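Notebook — Garment Care and Storage Workroom
Entry for February, morning and afternoon sessions

Print this page | E-mail this page

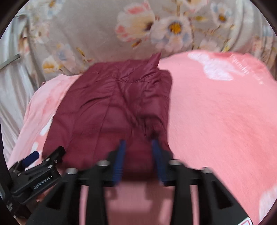
The purpose of this month's work was to settle a standard fold for padded outerwear before the winter loan stock goes back into the long drawers. The present instructions were written for woven coats and give poor results on anything quilted. Thiện Lý and I agreed at the start that the lengthwise fold should be tried first, as it calls for the fewest changes to the drawer layout. The maroon puffer jacket on the pink fleece blanket is a fair example of what that fold produces: the body makes a roughly rectangular bundle, the creases across it are soft, and the corner of the collar stands up at the top. The diagonal wrinkles toward the lower right are of more concern to us than the collar. They follow the line in which the fabric bunches, and they are the reason the second half of this entry deals mainly with smoothing.

Surface. A bed was used for folding in place of the cutting table. The table is too slick for nylon, and a jacket laid on it tends to travel when one side is brought over. Fleece holds the underside in place. Nelly Chávez prefers a cotton sheet over the fleece, on the grounds that fleece sheds onto dark linings. Her objection is noted and the lint roller has been moved to the shelf by the door.

Procedure as followed in the morning session:

1. Empty all pockets. Close the main zipper to the top and fasten any snaps.
2. Lay the jacket face down and press the air out with the flat of both forearms, working from the collar to the hem.
3. Bring each sleeve straight down along the back. Do not cross the sleeves.
4. Fold the jacket in half lengthwise, side seam to side seam.
5. Smooth from the collar downward. Wait 90 seconds and smooth again.
6. Measure the width at the widest point and record it on the card.

Step 5 was originally a single pass. Khurram Gondal suggested the pause, having found that the filling continues to rise for some time after the first pressing. With the pause, the medium sizes came to rest at a width of 29 centimeters, and that fits the Ikitholm drawer without touching the runners. Without it, two of the same jackets had to be taken out and folded again.

Collars. We did not reach agreement. Turning the collar inward gives a neater end and makes stacking easier, but it leaves a hard crease at the neck seam, and on the older Gorna jackets that seam is already weak. Leaving the collar up costs a little height in the drawer. For the present, collars are to be left as they fall, and the question will be taken up again when the Gorna pieces have been examined.

Afternoon session. The fold was repeated by Gilberto Villca, who had not seen the morning work and was given only the written steps. He completed them without difficulty except at step 3, where he read "along the back" to mean along the outside edge. The wording has been changed to "flat on the back, cuffs toward the hem." He also reported that the lower part of the jacket is the hardest to keep square, particularly on the side with the zipper pull. My own results were the same. A second person holding the hem improves matters considerably — though one person must be able to do this alone if the standard is to be of any use during the spring intake.

Stock. The tray count stands at 77 padded garments for the coming storage period. Of these, the children's sizes do not need the lengthwise fold at all and may be laid flat, two to a tray, with tissue between. Jikex storage bags are not to be used for anything with down filling. The Cusi cotton covers are suitable and there are enough on hand for the adult sizes. Labels are another matter: the supplier's minimum order is 3,000, and Tanvir Kanagaratnam has asked whether the textile store would share the order with us.

To be done:

— Retype the instruction card with the corrected step 3 and the pause in step 5.
— Try a half-width strip of cardboard inside the fold to control the wrinkles at the lower end. Remove it before storage.
— Compare a thirds fold on the two largest sizes. Nelly has offered to run this.
— Check the runners on the bottom Ikitholm drawer, which caught twice this afternoon.
— Put the fleece blanket through the wash before the next session.

Added later, 4:40 p.m.: one medium jacket was measured again after standing on the shelf since noon. It had gained a centimeter in width and still cleared the runners.

This site uses cookies to remember your reading preferences. By continuing to browse, you accept their use. Accept | Manage settings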